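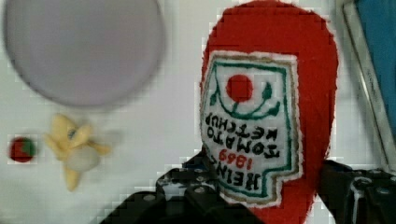

The tableware and play food room was the second stop on the Kukwood open day on April 17, 2021, and the one I had come for. Our own play kitchen set is due for replacement in November, and I wanted to see felt food and full-size dishes together on one surface. The ketchup bottle is the most worked piece. It is cut from bright red felt, with edges that are slightly fuzzy and not quite regular. The label has a stitched tan border and a thin green line tracing the keystone, with a tomato and vines, the words HEINZ TOMATO KETCHUP and the number 1869 in red. Lettering of that size is usually where soft toys fail first, and I would want to see it after a year of handling.

Faith Mwakalinga led the group and took questions at the table. The Kukwood catalog runs to 819 items, of which 70 are soft food. Minimum order is 500 pieces, mixed.

The tabletop is white. Small pieces are easy to find against it, and the pale yellow ones are the weakest case. A small round red button sits in the surface on one side, near where the yellow piece was lying.
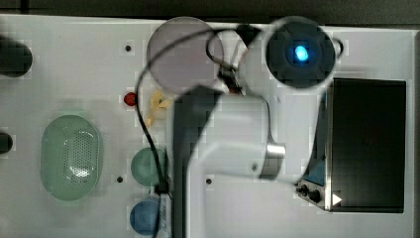
Dishes and layout

The dishes keep to a narrow range: a gray plate, a light green bowl, a blue bowl, a teal mug with a small handle and a black cup. Each is a single plain color, so a missing one can be named without a chart. The plate takes the ketchup bottle on its side, though the cap comes slightly over the rim. A larger plate would solve that – Kerubo Lyimo suggested the Golto size, which I have not measured.

The fruit was grouped directly on the table, with the strawberry next to the yellow pieces and the orange ball over by the blue bowl.
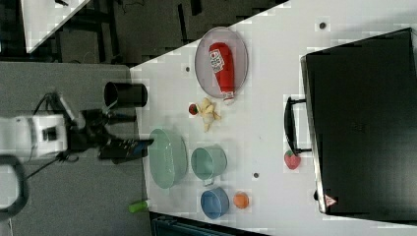

Dishes and play food on the white table, with the black case at one end.

I did not get the inside dimensions of the case. Faith Mwakalinga is to send them with the price list. The Sandberg room next door was closed by the time we finished, and the shuttle left at four.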